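Looking after the finger pads on the Clurier cell
Maintenance notes, bench two, Skalgate workshop
Written by Ratih Goh, with corrections from Fraser Buchanan, most of them fair

The Clurier is our small tabletop arm with the two-finger gripper and the little camera at the wrist. It spends its days picking up things that people could pick up faster, and it does this without complaint until the finger pads wear. Then it starts dropping them, and someone writes "arm is haunted" in the log. The arm is not haunted. Please change the pads.

What follows is the whole job: inspecting the pads, swapping them, setting the fingers back to center and checking the grip afterward. Allow 50 minutes the first time. Kenneth MacKinnon does it in less and will tell you so.

When to do it

Change the pads every 1,000 picks or when they fail the inspection below, whichever comes first. The pick counter is on the second page of the cell screen, under a heading that says Service and then, in smaller letters, Service again. Write the number in the log before you reset it. In January we reset it first and spent a long afternoon trying to remember what it had said.

What you need

The 2 mm hex key with the red tape on the handle
A pair of new pads, from the drawer marked Lennox (the drawer marked Pads contains fuses)
Isopropyl alcohol and a lint-free cloth
The plastic feeler gauge
Threadlocker, the removable kind
A few ordinary dry-erase markers, caps on

Making it safe

Send the arm to its park position from the screen and wait for it to finish. It takes the scenic route. Press the stop button, turn the main switch on the side of the controller to off, and hang your tag on it. The gripper holds a little pressure in its spring after power goes, so open the fingers by hand before you put your own anywhere between them. They will resist and then give up suddenly.

Inspecting the pads

Wipe both pads with alcohol first. Half of what looks like wear is marker ink and somebody's lunch. Once they are clean, look at the gripping face under the bench lamp. You want the fine teeth to be even from the tip to the base. If the teeth are rounded off near the tip, or one pad is shiny and the other isn't, replace both. Never replace just one. A new pad opposite an old one pulls everything sideways, and you will spend the rest of the day adjusting software to make up for a piece of rubber.

Check the tip too. A split there usually means the arm has been touching down too low, in which case new pads will split as well and you should read the section on height before going any further.

Swapping them

1. Loosen the two screws on the back of the left finger. They are short and they love the floor. Hold a cloth underneath.
2. Slide the old pad toward the tip until it comes off the rail. If it sticks, warm it in your hand for a minute. Do not lever it with a screwdriver. The groove in the right finger is a monument to the last person who did.
3. Clean the rail with alcohol and let it dry.
4. Slide the new pad on until it clicks. If it doesn't click, it is upside down.
5. Put one small drop of threadlocker on each screw and tighten until snug, then a quarter turn more.
6. Repeat on the right.

Setting center and height

Take your tag off, power up, and choose Finger Home from the service page. The fingers close, open and close again. With them closed, the feeler gauge should slide between the tips with a slight drag. If it falls through or won't go in at all, change the close offset one step at a time. Ours sits at 137 most of the year. Skye Carnegie believes the number drifts with the weather, and has a chart.

For height, jog the arm down over the tiled surface with the gripper open. Go to slow speed before the last part. Stop when the gauge just fits under the lower tip, and save that as the floor. The tiles are not perfectly level, so use the place where you are going to do the picks, and leave your favorite corner alone.

Checking the grip

Markers make a good test object. They roll, they are smooth, and the supply cupboard never runs out of them. Lay one down and bring the gripper over it with a finger on either side of the barrel, well clear of the cap. If the fingers close on the cap, the arm may lift the cap and leave you the marker, which proves less than you'd hope.

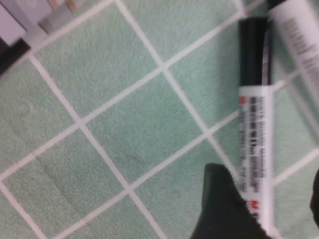
Come down slowly and keep the gap on each side as equal as you can. If one finger reaches the barrel well before the other, it will push the marker along instead of gripping it, and you need to go back and run Finger Home again. When both touch together, close, lift it a hand's width, and hold for a slow count of ten. Then put it down and try again at another angle.

Watch the live view while you do this, but don't judge the gap from it when the arm is moving. The wrist camera smears at anything above slow speed. Let the arm stop, let the picture settle, and then decide. Wilma Laing once corrected the center offset four times from a moving picture and ended up exactly where she had started — she maintains this was a form of verification.

Do ten picks. All ten should hold. If you get nine, the tenth was not bad luck, so check the screws.

If it still drops things

Error 314 means the gripper thinks it has closed on nothing. With something plainly in its grasp, that is nearly always a pad not clicked home. Take it off and refit it.

Slow slipping, where the marker tilts and slides during the hold, is alcohol left on the pads. Wait a few minutes and repeat.

A loud tick on closing is a screw backing out. Power off, tag, tighten.

If none of that helps, restore the saved settings from the file called Plorkinetti_good. Do not use Plorkinetti_good_new, which is older and isn't.

Finishing up

Put the old pads in the bin and not back in the Lennox drawer. Write the date, your initials and the new offset in the log, reset the pick counter, and run the arm at half speed for its first batch. The hex key goes back on its hook.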